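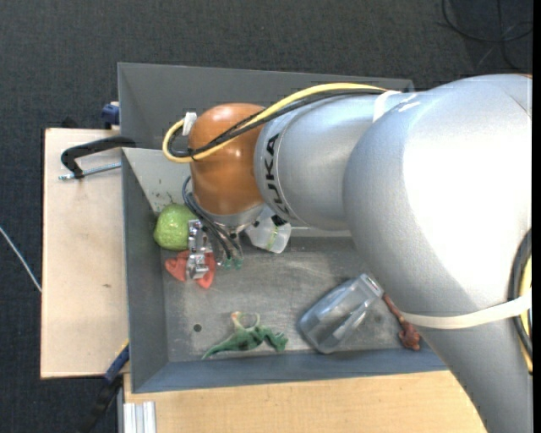
How deep should a picking bin be for small mixed goods?
Shallow enough that an item lying against the far wall can be reached without touching the rim, and deep enough that a full load stays in when the bin is moved.

Most of the afternoon visit to the Stistholm packing hall in July was spent on the second half of that answer. Dalva Cordeiro, who runs storage and packing there, keeps 1,000 bins in circulation. They are inspected in batches of 70, and a batch takes one shift.

The sorting bench stands at the north end of the hall. Gray bins with sloping sides are the standard type at this station. The slope has two effects. Bins nest when empty, which saves floor space in the return lane, and goods slide toward the middle of the floor. The cost is volume: a sloped bin holds less than a straight-sided one with the same opening. Medeiros, the supplier, offers both versions. Stistholm tried the straight type for 21 weeks and went back.

Wear is recorded by type. Scratches and stains on a metal floor are accepted. Chips and scuffs on the walls are accepted if the edge is smooth to a gloved finger. A dent that rocks the bin on a level table is a reject. Gyula Bognár showed the check on a steel plate near the wash station: corner pressed, opposite corner watched, bin turned, repeated. He does not use a gauge.

Cleaning is by hot water and a neutral detergent, with a rinse and 20 minutes on the drying rack. Labels are the slow part. The old paper ones leave adhesive on the outer wall and have to be scraped. Newer bins carry a Lerell sleeve with a card insert, and these go through the wash with the card removed.

Packing follows in the next bay. Heavy items go in first, flat side down. Soft packs fill the corners. Lihua Xie asked whether mixed loads were weighed before dispatch; they are, on a floor scale by the door, and the ticket travels with the bin.

The return lane was closed for repainting during the visit. Ernasach, the second site, uses the same bins with a different label position, and a tour there can be booked through the Stistholm front desk. Safety shoes are required at both sites and are not supplied.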